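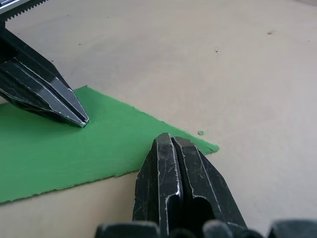
Cell two at work on a green sheet, as seen from the wrist of one of its arms. Yes, those are the fingers we mean.

Shop Notes: the fingers on cell two

Readers of this newsletter will remember that in May we promised an item on how cell two is looked after. Several of you wrote in to remind us. One of you wrote in twice. So, with apologies to the item on the new parking arrangements, which has been moved to next month and will be no more cheerful then, we went and spent a morning with Hidayah Tjoa, who keeps the two arms at the Hamel building running.

Cell two is a table with a pair of arms that handle thin, floppy sheets: picking them up, squaring them, pulling them flat, turning them over. It's the sort of work a bored six-year-old does well and a machine does badly. Each arm ends in a gripper with two black fingers, and nearly everything that goes wrong on cell two goes wrong in the last half inch of those fingers.

As you will have noticed, they are not pretty. The coating has chipped away along the ridges and corners and there are scratches down the flat faces. Visitors tend to ask when we're going to replace them. Hidayah's answer is that she replaces fingers when they stop working, and that if looks were the standard she would have to start with the coffee machine.

"The flats can be as ugly as they like," she says. "I look at the tips."

The tips are where two fingers have to meet along a line, with nothing showing between them, or the sheet slides out. A worn patch on the side of a finger does no harm to anyone. A worn patch on the meeting edge means the arm closes on a sheet, lifts, and carries a small amount of air with great care to the other side of the table.

Her check for this costs nothing. She closes the gripper on a strip of ordinary printer paper and tugs. Then she moves the strip over and tugs again, all the way across. If the paper holds on one side and slips on the other, the fingers are meeting at an angle and she gets out the hex key. If it slips everywhere, the edges are rounded and the pair comes off. She does both arms before the first run of the day. It takes less time than logging in to the computer that records that she has done it.

Changing a pair is a ten-minute job if the screws behave. The arm is parked high, the power to it is switched off and locked, and the old fingers come off as a pair and stay a pair. Mixing an old left with a new right is the mistake everybody makes once. They wear into each other, like a married couple, and a new one won't sit flush against a stranger. Hidayah bags the old ones together and writes the cycle count on the bag. The best pair so far is still hanging on the board over her bench, marked 1,539, which is in hours and which she brings up more than you'd expect.

Below the fingers there is the rack, the toothed metal strip that each gripper uses to open and close. It wants to be clean. It does not want to be oily, whatever your uncle who rebuilds tractors may have told you. Oil on an open rack collects lint and fiber, and lint and fiber in the teeth will, over a few weeks, turn a smooth close into a series of small coughs. She brushes the teeth dry with an old toothbrush every Monday, then runs the gripper fully open and fully shut while listening to it. We listened too. We heard a gripper. She heard something she didn't care for on the left arm and brushed it again.

The sheets themselves make most of the mess. The green stock we've been testing sheds at the edges, and crumbs of it end up out on the table. One crumb is nothing. One crumb under a fingertip is a finger that comes down a hair too high and misses the sheet, and then you have a person standing in front of a perfectly healthy robot, changing settings. There is now a small brush on a string at cell two. The string was added after the third brush.

Which brings us to the matter of touching down. When one arm holds a sheet steady while the other goes for the edge, the holding arm is supposed to rest on the material with barely any weight. Press too hard and the tips dig in or drag the sheet sideways; too lightly and it skates. The right height depends on the table, the thickness of the sheet and how much finger is left, and so it drifts. Every 1,000 cycles the cell asks for a new touch-down height, and for most of last year whoever was nearest pressed "Skip." The log recorded 88 skips in a row. We are told the log is not used for disciplinary purposes.

Solveig Fjeld, who wrote the cell's software, has since removed the Skip button. She describes this as a usability improvement. In its place is a short routine that lowers each arm onto a bare patch of table, notes where it stopped, does it again in a second spot, and compares the two. If the numbers disagree, the cell refuses to start and shows a message that used to say "Z REF MISMATCH" and now says "Wipe the table." Calls to Solveig's desk have dropped sharply. Around 40 of them last quarter were solved by wiping the table, and she would like it known that she walked over for most of those.

The wrist cameras get a mention too, mainly so that people will stop cleaning them with their shirts. There is a pack of lens tissue in the drawer marked LENS TISSUE. Each camera looks straight along its own fingers, so the first thing in view is always a very large, very close gripper, and the view down by the gripper's base will be blurry. That is how they are set. Please do not refocus them. Somebody refocused one in the spring and for two days the left arm had a superb view of its own knuckles and no opinion at all about the sheet.

If you do bump a camera, tell Hidayah before the next run. She will put the arm in its park position and compare the live view with a printed one taped inside the cabinet door. If the fingertips line up with the print, you're fine. If they don't, the camera needs to be squared up and calibrated again, which takes most of an hour, and you will be invited to stay and help.

We asked both of them what they would change if there were money for it. Solveig wants a second table so she can test new software without being looked at. Hidayah wants finger tips that come off separately from the fingers, so that she can throw away the worn half inch and keep the rest. She has drawn one up already. It is on the back of a delivery slip, held to the cabinet with a magnet, and the machine shop has been shown it on four occasions.

A few reminders for anyone booking time on cell two:

Do the paper strip check on both arms, even if the last person says they did.
Brush the table before you load a sheet and again after you take it off.
Never pull a sheet out of closed fingers. Open the gripper from the panel and wait.
Spare fingers live in the second drawer, in pairs, in bags. Leave them in the bags.
Anything that sounds odd goes in the notebook, with the time and which arm. "Funny noise" is an acceptable entry. "Fine now" is not.

The next finger change is down for the week after the holiday, and Hidayah is happy to have two people watch. Sign up on the sheet by the cabinet. Bring your own safety glasses, and leave the tractor oil at home.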